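How to Check a Buyer Against a Sanctions List Before You Ship

Screening software vendors will tell you a name check takes one click. Maybe it does. I have yet to see the click that settles anything by itself, so do the work below and treat the green check mark as a hint.

1. Get the full legal name from the registration papers. The name on the email signature won't do. Kavgate Trading and Kavgate Marine could be the same people or complete strangers.

2. Search the lists that apply to you. For most US exporters that means the Treasury and Commerce lists at least. If the goods pass through Europe, run the EU and UK lists too. They don't match each other, whatever the sales brochure says.

3. Try other spellings. Names carried over from Persian, Russian or Arabic have several, and "fuzzy matching" is set by somebody who may have wanted fewer alerts. When Mohsin Afridi reran 310 of our old customers with looser settings, he got 20 new hits. Most were nothing. Two took us a week.

4. Ask who owns the company. A clean name with a blocked owner can still be off limits. Don't accept a one-line letter from Brudberg saying all is well. Ask for the share register.

5. Check the bank, the ship and the freight agent as well as the buyer.

6. Look at what you're selling. A clean buyer doesn't clear the goods, and industrial equipment may need a license depending on where it ends up.

7. Save the results with the time of the search. Run them again if the order sits for 30 days, and once more before loading.

If a match looks real, stop and call a trade lawyer. Splitting the invoice or swapping in a new consignee makes it worse.

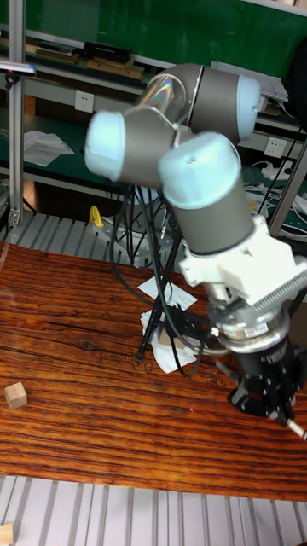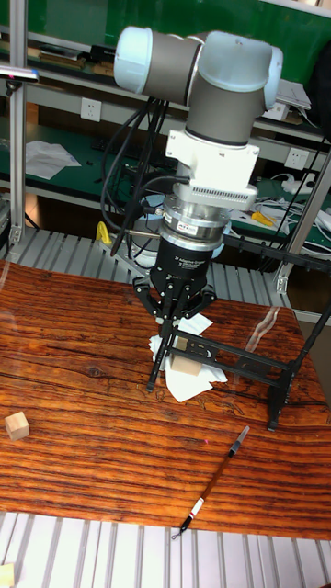
Robot arm with a black gripper over a wooden tabletop, two views.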